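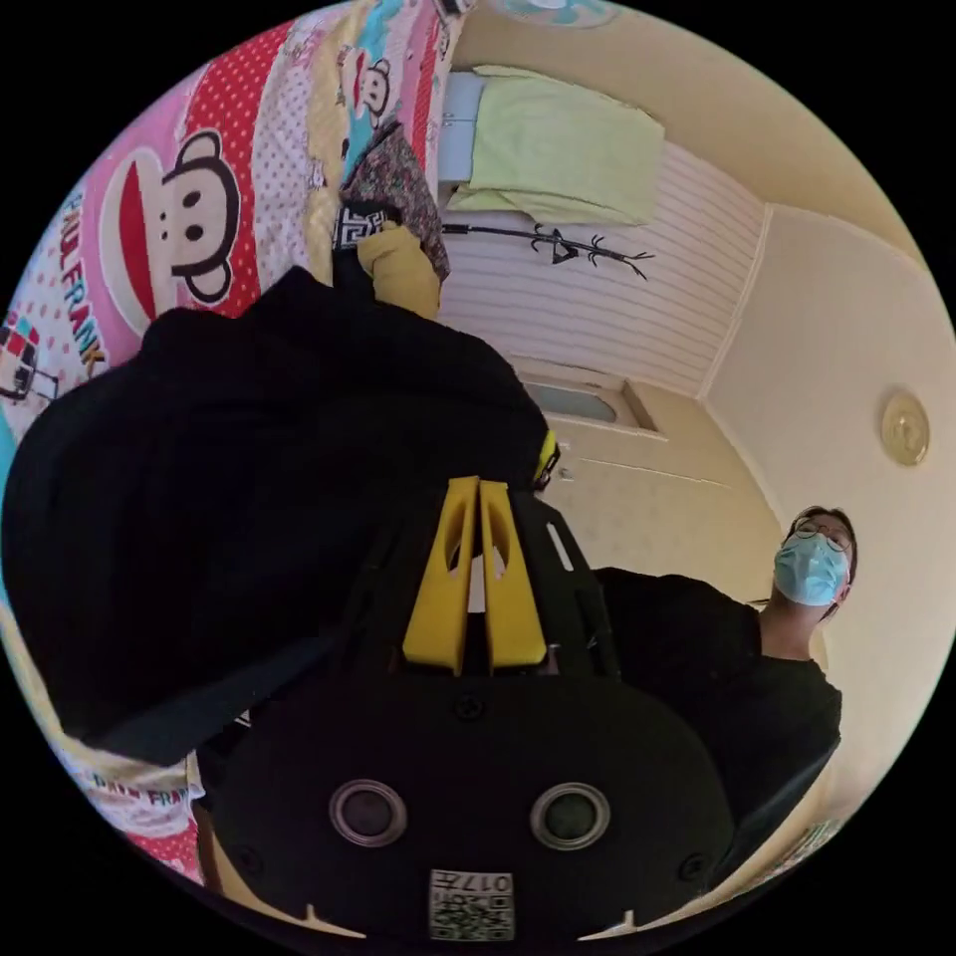
Visit to the Skarkier dye works, 5/13/23

Nuno Bragança took our group through the cotton line. Fabric arrives in lots of 700 yards and is scoured before dyeing. Black takes the longest — the bath is held at 62 °C, then rinsed twice and tested for rubbing. The finishing hall has 34 drying cylinders, all made by Ševčík, with steam recovered from the last section. Shrinkage is checked on every lot after drying. The water plant was closed for repairs and is due to reopen in November. Parking is at the Eltomine gate.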